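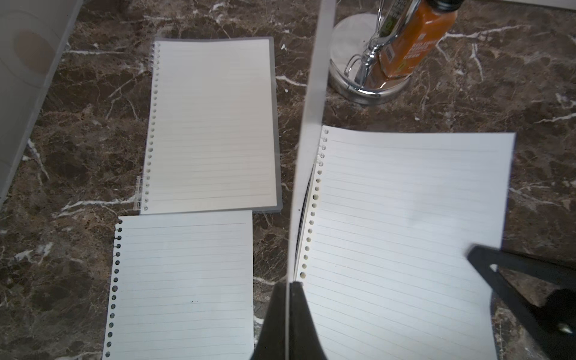 The change to paper grading at the Hernach mill will add cost for small stationers before it saves them anything, according to Trinidad Calimlim, who told a trade meeting that most shops hold stock ordered under the old weights and cannot return it.

Hernach confirmed on 5 Feb 2025 that its ruled writing paper will be sold in two grades instead of four. The lighter grade will be used for school notebooks and refill pads. The heavier grade is intended for account books and for pads sold to offices. Both will be supplied in reels and in flat packs of 500 sheets.

The mill said the two discontinued grades made up a small share of its output and required separate runs, each followed by a full clean of the machine. Orders placed before the end of November were filled at the old weights. Later orders have been moved to the nearest current grade unless the buyer asked to cancel.

Prolden, which converts Hernach reels into bound and punched pads, has reset 26 of its ruling and punching lines for the new stock. The spacing of the ruled lines is unchanged. Hole spacing is also unchanged, so existing refills will fit existing binders.

Espiritu, a wholesaler, will carry both ranges until its old stock is sold. Its revised price list covers 620 items and shows the old grades under a separate heading. Grino, which buys from Espiritu, has not said whether its own-label pads will move to the lighter or the heavier paper.

A technical sheet giving weight, thickness and opacity for each grade is available from the mill on request.

Comments (3)

inkwell_r: Does the lighter one take fountain pen? The old second grade was fine on one side only.

Marjoram: Opacity figure should be in the article.

D. Petch: Our school order came at the new weight with the old code on the wrapper. Check before you open the packs.

We use cookies to measure visits to this site. Accept / Manage settings

Contact the news desk | Copyright and terms | Back to top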